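Quarterly Walk-Through Checklist: Coin Laundry and Changing Area, Plikirska Building

Area covered: ground floor laundry room, changing area, rear corridor, dryer vent run and roof outlet. Floor area 1,762 square feet. Form revision February.

Marking: S = satisfactory. R = repair needed. N = not checked this visit. Comments are entered under each section. Items marked R stay on the form until the repair has been seen by the inspector.

Section 1. Exits and routes

1.1 Front door opens fully from inside without a key. S
1.2 Rear corridor door opens fully, closer returns door to latch. R
1.3 Exit signs lit on main power. S
1.4 Exit signs lit on battery, 90-minute test. N
1.5 Corridor clear to full width. S

Comments: The rear door stops short of the latch when the dryers are running and closes normally when they are off. The makeup air louver behind Dryer 4 was found three-quarters shut, which puts the room under negative pressure and pulls the door open against the closer. Open the louver first, then adjust the closer. Adjusting the closer alone will make the door slam once the louver is corrected. Battery test was not run, as it has to be done outside opening hours. Schedule for a Monday before 6 a.m.

Section 2. Dryers and venting

2.1 Lint screens in place, no tears. R
2.2 Lint compartment cleaned, log initialed. S
2.3 Vent connections tight, metal duct throughout. S
2.4 Roof outlet damper moves freely. R
2.5 Gas shutoff reachable and labeled. S
2.6 Clearance behind dryers free of stored items. S

Comments: Screen on Dryer 2 has a tear along the lower rim, longer than a finger. Take the machine out of service until the screen is replaced. Patching with tape is not accepted. Replacement screens are on order from Grolico.

The roof damper was stuck partly open with matted lint at the hinge. It was freed by hand and the outlet was brushed out. Item stays at R because the spring is weak and the flap does not seat. The vent run has 66 feet of straight duct and three elbows. Cleaning interval remains six months, with the next cleaning to start at the roof end and work down.

Section 3. Washers and water

3.1 Supply hoses free of bulges, rust at fittings, or drips. S
3.2 Hose replacement date written on tag. R
3.3 Drain trough clear, no standing water after a full cycle. S
3.4 Machines level, no movement during spin. R
3.5 Water heater relief valve piped to drain. S

Comments: Tags are missing on Washers 5 and 6. If the installation date can't be found in the purchase file, treat the hoses as overdue and replace both pairs. Washer 1 moves toward the trough during the final spin. The front left foot has lost its locknut. Fit a new nut and check again with a full load, as the movement does not show when the drum is empty.

Section 4. Floors, walls and loose items

4.1 Floor surface sound, no lifted or cracked areas. S
4.2 Mats lie flat, edges not curled. R
4.3 Wall finish secure at base. S
4.4 Walkways free of clothing, bags and carts. See comments.
4.5 Wet floor sign available. S

Comments: The mat at the front door has curled at the corner nearest the hinge and catches the door sweep. Replace it. Turning it around only moves the curl to the other side.
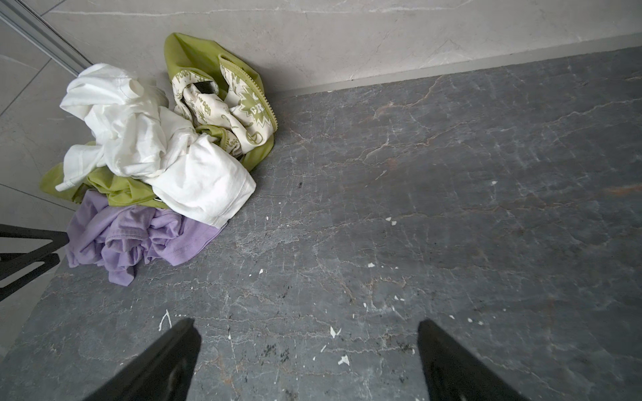 Item 4.4 is the most frequent source of trips on this form and is graded by position. Any item within the marked walkway is an R regardless of size. Items outside the walkway are recorded as a comment and moved to the lost property shelf at closing. Crumpled clothing pushed into a corner against the wall, with a white T-shirt bunched through the middle of the heap, falls in the second group. Two further points apply to clothing on the floor. It should be lifted piece by piece, as a pile can cover a floor drain or a sharp object, and it should not go into a dryer until it has been checked for oil or solvent. Oily cotton can heat up on its own after drying. Anything with a fuel or paint smell goes in the lidded metal can outside the rear door.

Section 5. Electrical

5.1 Panel accessible, 36 inches clear in front. R
5.2 Breakers labeled and labels readable. S
5.3 Ground-fault outlets trip and reset on test button. S
5.4 No extension cords in permanent use. R
5.5 Change machine cord and plug undamaged. S

Comments: A folding table has been placed in front of the panel again. Move it to the window side and mark the clear space on the floor with yellow tape. The vending machine is fed through an extension cord run behind the bench. Unplug until an outlet is installed. The Dramani unit in the changing area hums at start-up but draws normal current. No action, listen again next visit.

Section 6. Fire equipment

6.1 Extinguishers hung, pin and seal intact. S
6.2 Gauge in green zone. S
6.3 Monthly tag initialed. R
6.4 Smoke detector responds to test. S
6.5 Gas detector within service life. S

Comments: The tag on unit 683 has no entry for last month. The unit was checked and is in good order. Do not fill in the missing month after the fact. Leave it blank and enter the present check on the next line.

Section 7. Chemicals and cleaning supplies

7.1 Bleach and acid descaler stored apart. S
7.2 Secondary bottles labeled with contents. R
7.3 Eyewash bottle sealed and in date. S
7.4 Safety sheets in binder at front desk. R

Comments: One spray bottle under the sink has no label. Contents unknown, set aside for disposal. The binder has no sheet for the Gendix descaler now in use. The sheet for the previous product should be kept at the back of the binder.

Open items carried forward: 1.2, 2.1, 2.4, 3.2, 3.4, 4.2, 5.1, 5.4, 6.3, 7.2, 7.4.
Not checked: 1.4.
Repairs to 2.1 and 5.4 are due before the equipment goes back in use. All others are due within 19 days. Return a copy of the form with part receipts attached.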